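From: Friederike Hagedorn
To: surkell-tenants
Subject: Re: [surkell-tenants] The bed

Sandrine Vidal wrote:
> Could whoever is in charge of the bed please say so. I came in at
> nine to make it up and there were things all over one side again.
> A plastic bag, some white plastic bits, packages. I don't mind
> moving them but I don't know where they live, and last time I
> guessed I got a very long email from unit 508.
>
> Also, are we keeping the khaki sheet? It shows every wrinkle from
> across the room.
>
> Sandrine

Sandrine, all,

I suppose I'm in charge of the bed, in the sense that I signed for it. When the Prultel people delivered it they asked where the bedroom was, and I pointed at the middle of a concrete floor, and they were very professional about it.

On the stuff: a bed is the largest flat surface at a comfortable height in the whole building, so of course everyone puts things down on it. I do it too. The desk has been full since September and the top of the washing machine is going the same way. I'd like us to stop before somebody asks for a second bed to put things on.

What I propose is a shelf. Lai-ching has two left over from the Warrier order and says we can have them if we come and get them, with our own screws. One goes by the headboard side for small parts, and the other by the washing machine for whatever it is people keep leaving on there. Until then, anything on the bed at six in the evening goes into a box with the date on it, and the box goes under my desk. We aren't short of boxes.

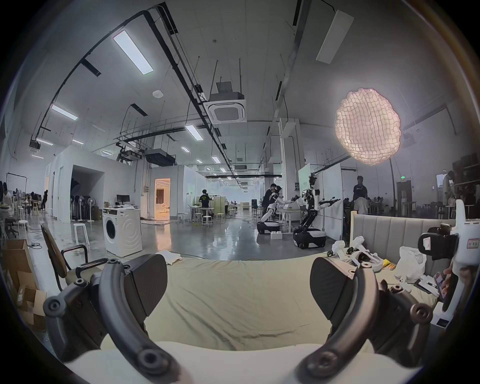 As for the sheet, I'm afraid we're keeping it. I bought two of them from Gulel because the page said "easy care," and I've since learned that this means easy for Gulel. Solène ironed one once. It took her most of a lunch break and it looked exactly the same by the time the pillow was on, so I wouldn't ask her again. If you pull it tight at the far end first and then tuck the sides, it's passable. If anyone has a spare plain fitted sheet in any color that isn't sand, I'll take it.

The headboard, on the other hand, I will defend. It's gray, it has vertical stitching, and it's the only thing in here that my mother would recognize as furniture. Please don't lean anything greasy on it.

Two other things while I have you.

The cardboard. I know flat boxes are useful and I know someone is saving them. But they creep. Pickup takes up to 5 bundles, tied, and if they aren't tied they get left behind with a sticker on them. Apolline has the string.

The brown chair next to the bed can stay where it is if people are using it. It does make the place look like visiting hours.

I can fetch the shelves whenever Lai-ching is in. I need one other person and a drill that holds a charge.

Friederike

_______________________________________________
surkell-tenants mailing list
To unsubscribe, write to the list owner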